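# Hosari Laundry Terms

A bilingual word list of clothing care and laundry vocabulary, English and Romanian, with short usage notes.
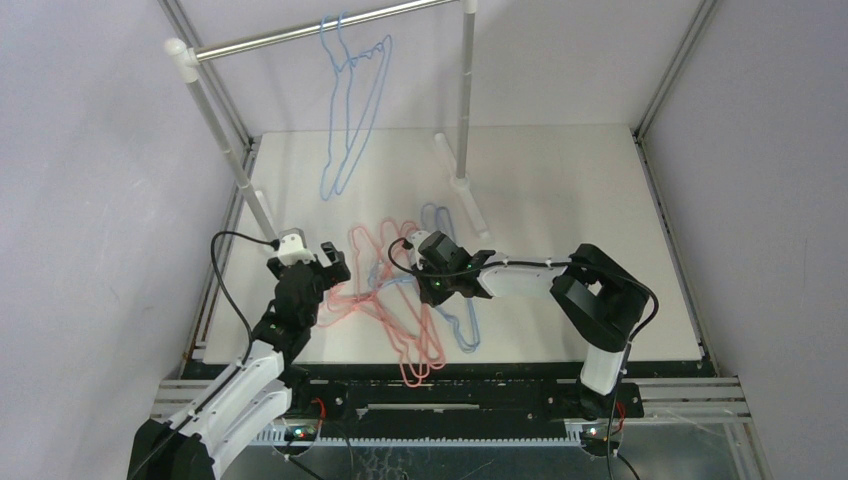

## What is in it

The list has 738 entries. Each entry is one English term, one or more Romanian terms, a part of speech, a topic tag and, where we had something useful to say, a note. Of the entries, 431 have a note.

The topics are:

- `wash`: washing by hand and by machine, soaking, rinsing
- `dry`: lines, racks, dryers, airing
- `press`: ironing, steaming, pleats
- `store`: hangers, rails, drawers, covers, folding
- `stain`: kinds of stains and what people put on them
- `label`: wording found on care labels
- `shop`: counter talk at dry cleaners and laundries

An entry has exactly one topic. Terms that could go in two places went where a reader was more likely to look first. "Clothes rack" was argued over for a long time and ended up in `store`, while "drying rack" is in `dry`. "Steam" is in `press` both as a noun and as a verb.

The list does not cover textile manufacturing, industrial dyeing or leather care. It has fabric names only when the name turns up in washing instructions.

## Where it came from

Ruxandra Lazăr started the list as a working glossary for translators at Lecomte, a small agency that handled a lot of household catalogs. Catalog text is short and repeats itself, and the same object kept getting different names from one page to the next. The first version was a spreadsheet with no notes and plenty of duplicates.

Tincuța Pană took it over and added the counter talk, most of it collected from two dry cleaners, one in Wurncombe and one in Gidcombe. Both have Romanian-speaking staff. She wrote down words as people used them and asked later about the ones she didn't know. No names or recordings were kept.

Liviu Furtună checked spelling and diacritics. Delia Ardeleanu wrote most of the notes.

This release is dated Jun 17, 2023. An earlier draft was passed around by email in several copies and should be thrown away if you still have one. Its entries for fabric softener and starch were swapped.

## Files

```
hosari/
 terms.csv
 topics.csv
 sources.csv
 CHANGES.md
 README.md
```

`terms.csv` is the list itself. `topics.csv` gives the full name of each topic in both languages. `sources.csv` says which kind of source an entry was first taken from.

All files are UTF-8 with a header row. Fields are separated by commas and quoted only where they contain a comma or a quotation mark. Some spreadsheet programs will guess the wrong encoding and break the Romanian letters. Set the encoding by hand when you import.

## Columns in `terms.csv`

| Column | Contents | May be empty |
|---|---|---|
| `id` | Whole number, never reused | no |
| `en` | English term, American spelling | no |
| `ro` | Romanian term or terms, split by a semicolon | no |
| `pos` | `noun`, `verb`, `adj` or `phrase` | no |
| `topic` | One of the tags listed above | no |
| `region` | Where the Romanian term is mostly heard | yes |
| `source` | Key into `sources.csv` | no |
| `note` | Usage note in English | yes |

The numbers in `id` have gaps. Duplicates were deleted and the remaining entries kept the numbers they had.

When `ro` holds more than one term, the first is the one we would use in a catalog. The others are in no set order.

Nouns are given in the singular without the article. Verbs in `ro` are in the infinitive with "a" in front, as in a printed dictionary. If you sort on that column, strip it first or the verbs will all land together.

## Sample entries

```
en,ro,pos,topic
hanger,umeraș,noun,store
clothespin,cârlig de rufe,noun,dry
to iron,a călca,verb,press
to rinse,a clăti,verb,wash
stain,pată,noun,stain
detergent,detergent,noun,wash
```

Four columns are left out above to keep the lines short.

## Notes on a few choices

**Hanger.** We give "umeraș" first. "Cuier" also comes up, but for many speakers it means a coat rack or a set of hooks on a wall, so it has its own entry. Kinds of hangers (wire, padded, with clips) are separate entries only when the Romanian isn't a plain word-for-word phrase.

**Laundry.** English uses one word for the dirty clothes, the clean clothes and the shop. The list has an entry for the clothes in `wash` and another for the shop in `shop`. "Rufe" is the usual word for the clothes and is nearly always plural.

**Clothespin.** American spelling and wording is used all the way through, so there is no entry for "clothes peg". Search on the Romanian if you are coming from British text. The same goes for "faucet" and "tap".

**Delicates.** As a setting on a machine this is tagged `label`. As a pile of clothes it has no good one-word match, and the note says what people tend to say in its place.

**Dry cleaning.** "Curățătorie chimică" is what is written over the door. At the counter it gets shortened, and the short forms are marked as spoken in the note.

**Brand names.** A few people use the name of a product for the whole class of product. We left these out, even the common ones.

## Known problems

- The `region` column is thin. Most entries have nothing in it, and an empty cell means only that we didn't check.
- The `stain` topic leans toward food. Ink, rust and candle wax are there, but garden and workshop stains are mostly missing.
- Several notes in `press` were written by two people and repeat each other.
- Care label wording differs between makers. The entries in `label` are common forms and shouldn't be quoted as official text.
- A handful of verbs in `ro` need a reflexive form in ordinary use and don't have it yet. Bogdan Grecu is going through these.
- Entries from the first spreadsheet have `catalog` as their source, with nothing more exact. The catalogs themselves weren't kept.

## Using it

The list is fine for glossaries, classroom handouts, spelling checks and translation memory. It's small, and a machine translation system won't get far on it alone. Don't use it to decide how a garment should be washed. The notes are about words, and some of them record advice given at a counter that we haven't tested.

You may copy, change and share the files, including in paid work, as long as you keep the name of the list and say what you changed. There is no warranty.

## Sending corrections

Open an issue and give the `id`, the column and what it should say. If you are proposing a new term, add a sentence showing how it is used and tell us where you have heard or read it. A term found only in a dictionary is less help to us than one from a shop sign or a label.

Please send one term per issue. Long files of changes take a long time to read, and the last one is still only half merged.

Changes to diacritics are welcome. We use ș and ț with a comma below. If you find a cedilla anywhere, it's a mistake.

The next release is planned for August. It should bring the list to 1,000 entries, most of the new ones in `stain` and `store`. The column names will stay as they are.

## Changes since the email draft

- Swapped entries for fabric softener and starch put right
- `region` column added
- Topic `household` removed and its entries moved or deleted
- British spellings changed to American
- "Ironing board" now has one entry; it used to have 4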